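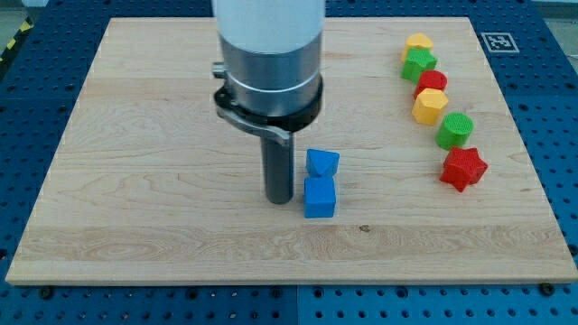

Our project looked at how small family businesses in Lallville plan for a change of owner, and what happens under state law when the owner dies without a will. We read 35 probate files at the county courthouse and interviewed 2 attorneys at Sultier, the firm that handles most of this work in town. Property lists in the files were uneven. One shop's inventory gave a single line to "tables and boards," which could cover anything from a scrap plank to a wide maple-finish board on a perforated metal table, and the heirs argued over the value for months.

Method
Citlali Tlapale read the files and I did the interviews. We left out any estate with no business in it. That removed 20 files from the first pull.

Findings
Most owners had a will, but few had a buy-sell agreement. In the Loureiro estate the will named two children as equal owners and said nothing on who would run the store. The filing costs alone came to $3371.

Limits
The files cover one county only. Sealed records were not open to us, and one interview, set for November, was canceled. We plan to ask the clerk in Grulline for the same type of files next term.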